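Mai – Service de presse, Fulteo

Pinces à main : Fulteo reprend ses sessions de rangement et publie tout ce qu'elle a appris de la panne

Les sessions de rangement domestique ont repris lundi dans l'atelier de Fulteo, et l'équipe est ravie de retrouver ses étagères ! Elles étaient suspendues depuis la découverte d'un défaut dans la mesure d'ouverture des pinces à main Wokus, celles dont nos opérateurs se servent pour enregistrer les gestes qui serviront ensuite à l'apprentissage des bras robotisés.

Le défaut était discret. Après une longue session, le capteur continuait d'indiquer des doigts légèrement ouverts alors qu'ils étaient complètement fermés. L'opérateur ne sentait rien d'anormal, l'objet était bien saisi, et l'enregistrement passait les contrôles automatiques sans la moindre alerte. C'est au moment de rejouer les gestes sur un bras que l'erreur est apparue : le bras serrait trop tard, ou pas assez, et une boîte lui a échappé à hauteur d'étagère. Personne ne se trouvait dans la zone, fermée pendant tous les essais, et il n'y a eu aucun blessé.

Sur les 3000 enregistrements de la campagne, 1791 ont été retirés. Le chiffre est élevé, et nous avons préféré écarter des sessions entières plutôt que de corriger les valeurs après coup. Les partenaires qui avaient reçu une partie de ces données, dont Trendport, ont été prévenus le jour même et disposent de la liste complète des fichiers concernés.

« Quand Zoi m'a montré les deux courbes l'une sur l'autre, j'ai d'abord cru à une erreur d'affichage, raconte Chia-hao Hsiao, responsable des essais. On a passé la soirée à fermer et rouvrir des pinces sur la table, et à la fin on voyait la dérive arriver presque à l'œil nu. C'était une très belle séance de travail, même si on aurait préféré la faire plus tôt ! »

L'origine est mécanique : une vis de maintien du capteur se desserrait peu à peu sous l'effet des fermetures répétées. Les 14 pinces du parc ont été démontées et remontées avec un frein-filet, puis recalibrées une par une. Chaque session commence maintenant par une fermeture complète des doigts, à vide, répétée à la fin. Si les deux valeurs diffèrent, la session est bloquée et la pince part à l'établi.

Zoi Drakos, qui a conçu ce contrôle, le trouve encore un peu lent et travaille déjà à une version plus courte. La procédure et le relevé des dérives seront présentés aux équipes du programme Figueroa, puis mis à disposition de tout laboratoire qui en fera la demande auprès du service de presse. 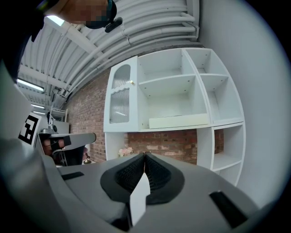 Pince à main, doigts serrés, devant le meuble de rangement blanc de l'atelier. © Fulteo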